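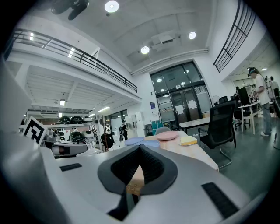
트라이코브스키(Trajkovski) 생활동작 연구실은 식탁 정리와 식기 닦기 동작의 작업 순서를 조사하기 위한 참여자를 모집합니다. 조사 대상은 식사 후 식탁에 남은 식기를 모으고, 겹치고, 닦고, 지정된 위치로 옮기는 일련의 과정입니다. 기본 배치는 밝은색 목재 상판의 탁자 위에 파란 계열 접시 두 장을 일부 겹쳐 놓고, 그 뒤에 분홍색 접시를, 다시 그 오른쪽에 작은 흰 접시에 올린 노란색 직사각형 스펀지를 두는 형태입니다. 참여자는 이 배치를 포함한 여러 초기 배치에서 정리 작업을 수행하며, 작업 순서와 손의 사용 방식은 별도 지시가 없는 한 참여자가 정합니다.

모집 개요
과제명: 봉드베리(Bondberg) 식탁 정리 동작 조사
모집 인원: 54명
참여 횟수: 1인당 3회
조사 장소: 너트비(Nutby) 연구동 1층 공용 작업실
접수 시작: 2026년 2월 3일
조사 기간: 4월 중
모집 방식: 선착순이 아니며, 연령대와 주로 사용하는 손의 분포를 고려하여 선정

참여 자격
만 19세 이상 성인으로서 가정에서 식사 준비 또는 설거지를 주 3회 이상 하는 분.
탁자 앞에 서서 양손으로 접시를 들고 옮기는 데 지장이 없는 분.
한국어로 된 작업 안내문을 읽고 이해할 수 있는 분.
교정시력으로 접시의 색을 구분할 수 있는 분. 색각에 이상이 있는 경우에도 지원할 수 있으나, 색에 따른 분류 과제는 크기에 따른 분류 과제로 대체됩니다.
왼손잡이와 양손잡이의 지원을 받습니다. 식음료업 근무 경력은 선정에 영향을 주지 않으나 신청서에 기재하여야 합니다.

참여 제한
최근 3개월 이내에 손, 손목, 팔꿈치 또는 어깨의 수술을 받은 분.
피부 질환으로 물이나 중성세제에 손을 댈 수 없는 분.
연구실 소속 직원 및 그 동거 가족.
본 과제의 예비 조사에 참여한 분.

작업 내용
1회차는 수집 과제입니다. 탁자 위에 흩어진 접시를 한곳에 모아 쌓습니다. 쌓는 순서는 자유이며, 완료 후 접시를 쌓은 순서의 이유를 설문지에 적습니다.
2회차는 닦기 과제입니다. 스펀지를 사용하여 접시의 앞면과 뒷면을 닦고 건조대에 세웁니다. 이어서 탁자 상판을 닦습니다. 스펀지는 사용 후 받침 접시에 되돌려 놓습니다.
3회차는 배치 과제입니다. 인쇄된 배치도를 보고 접시와 스펀지를 탁자 위에 다시 놓습니다. 배치도는 작업 중 언제든지 다시 볼 수 있습니다.
각 회차는 8개의 초기 배치로 구성되며, 배치 사이의 휴식 시간은 10분입니다. 회차 간에는 하루 이상의 간격을 둡니다. 작업 속도는 평가 항목이 아닙니다. 접시를 떨어뜨리거나 깨뜨린 경우에도 배상을 요구하지 않으며, 해당 배치는 진행 요원이 정리한 뒤 처음부터 다시 실시합니다.

기록 항목
배치별 소요 시간, 접시를 집은 순서, 사용한 손, 한 번에 옮긴 접시의 수, 스펀지를 잡고 놓은 횟수를 기록합니다. 작업 장면은 영상으로 촬영합니다. 음성은 분석에 사용하지 않으며 보관 전에 삭제합니다. 설문지에는 가정에서 사용하는 식탁의 크기, 식기의 보관 위치, 평소의 설거지 순서에 관한 문항이 포함됩니다.

복장 및 준비물
소매를 팔꿈치까지 걷을 수 있는 상의를 착용합니다. 굽이 낮고 앞이 막힌 신발을 권장합니다. 반지, 팔찌 및 손목시계는 작업 전에 보관함에 넣습니다. 앞치마와 수건은 연구실에서 제공하며, 고무장갑이 필요한 경우 신청서에 치수를 기재합니다. 신분증은 1회차에만 지참합니다.

사례비 및 교통비
사례비는 회차별로 정산하며, 금액은 선정 통지서에 기재합니다. 중도에 참여를 중단하더라도 완료한 회차의 사례비는 전액 지급합니다. 대중교통 이용자에게는 교통비를 실비로 지급하고, 자가용 이용자에게는 주차권을 제공합니다. 본인 명의의 계좌로만 지급할 수 있습니다.

신청 방법
코멜(Comell) 참여자 등록 시스템에서 과제명을 선택한 후 신청서를 작성합니다. 필수 기재 사항은 성명, 출생 연도, 연락처, 주로 사용하는 손, 가정 내 설거지 빈도, 참여 가능한 시간대입니다. 시간대는 오전과 오후 중에서 고를 수 있으며 복수 선택이 가능합니다. 방문 접수와 전화 접수는 받지 않습니다.
선정 여부는 등록한 연락처로 개별 통지합니다. 선정된 분은 통지서를 받은 후 시스템에서 일정을 확정하여야 하며, 확정하지 않은 자리는 예비 신청자에게 배정됩니다. 일정 변경은 회차 전날 정오까지 시스템에서 직접 할 수 있습니다.

개인정보의 처리
신청서와 동의서는 조사 자료와 분리하여 보관합니다. 영상 자료에는 참여자 번호만 부여하며, 얼굴이 촬영된 부분은 분석 전에 가림 처리합니다. 참여자는 참여 도중이나 종료 후에 동의를 철회할 수 있고, 철회 시 해당 참여자의 자료는 폐기됩니다. 다만 이미 집계가 완료된 통계값에서는 개별 자료를 분리할 수 없습니다. 미선정자의 신청 정보는 선정 절차가 끝난 뒤 삭제합니다.

문의
코멜 등록 시스템의 과제별 문의란을 이용하시기 바랍니다. 문의 제목에는 과제명과 희망 회차 시간대를 함께 적어 주십시오.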